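4.2 Handing over thin objects between two arms

The second half of the course project was the part the students had been waiting for. By August every team had a working pair of arms and had finished the single-arm exercises (stacking, sorting, opening a lid), and we wanted a task that would make the two sides depend on each other. We settled on the handover of a phone. Phones are flat and rigid, everyone has held thousands of them in their life, and a small error in angle is enough to turn a good grasp into a slippery one. They are also wonderful for teaching, as students have strong opinions about what a careful grip on a phone should look like!

Each station ran the Enow control package, which the class had already extended in Section 3 with its own logging and replay tools. A student teleoperates both arms to record a demonstration, and the same software later plays back a learned policy. We asked for the full loop: approach, pinch, lift, reorient, transfer, release. Teams were free to decide where the handover should take place and which arm should lead, and we were delighted by how differently they answered. Team Lollham kept the phone low over the table the whole time, so that a drop would do little harm. Team Montecinos preferred to raise it well clear of everything else, arguing that the policy should learn in open space first and deal with clutter afterward.

Clutter was the second ingredient. In the early sessions the table held only the phone, and policies trained on those sessions looked excellent right up to the moment someone left another object nearby. Jeanie Mowat, then in her second year, proposed that everyday items should stay on the table during recording and be moved between episodes. Her team tried this first and the others soon copied it. Figure 6 shows the kind of view the policy receives with a drink can standing under the phone and both grippers close together. 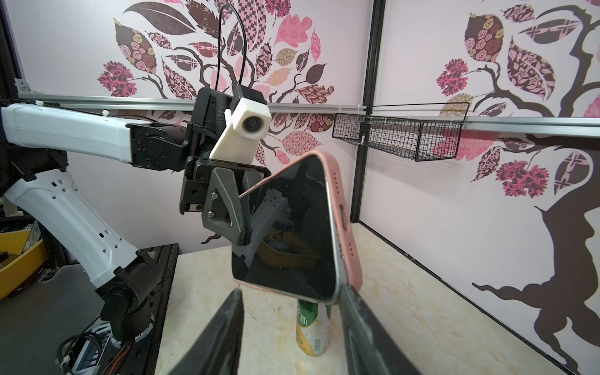 Figure 6. Wrist-level view with grippers on both sides of a phone in a pink case. A beverage can stands on the tabletop beneath it.

Views like this one taught the class a great deal about what the network has to cope with. The gripper fingers take up much of the lower part of the picture, and they are dark, as is the screen. The screen is also glossy, so it carries reflections of the grippers and of the table. Several students guessed early on that the reflections would be a serious problem. We encouraged them to test the guess, and they came back with a neat little study: they recorded one set of demonstrations with the screen facing up and another with it facing down, then trained on each set separately and on the two combined. The combined set gave the steadiest behavior by a clear margin. The face-down set did worst on face-up trials, much as the students had predicted, and the reverse was nearly as bad.

The case mattered too. Color gives the policy an easy cue, and a brightly colored case is easy to pick out against dark fingers. Team Valtell noticed that their policy had come to rely on this and would hesitate in front of a phone in a black case. Their remedy was to rotate cases during recording and to add color jitter in training. It cost them most of a week, and they wrote it up so well that we now hand their notes to new students.

In total the class collected 4,000 episodes for the handover task, of which 1,000 included clutter. We had hoped for a larger share of cluttered episodes, but resetting the table by hand is slow work and the students had exams. Even so, adding the cluttered episodes changed the character of the policies. Arms trained with them took wider paths around nearby objects, and students who watched the playback described the motion as more patient.

Two kinds of failure stayed with us to the end. In the first, the receiving gripper closed on a corner of the case and the phone pivoted as soon as the giving side let go. In the second, both sides held on and neither released. The second kind set off the liveliest discussion of the term, and it leads directly to the release-timing experiments in Section 4.3.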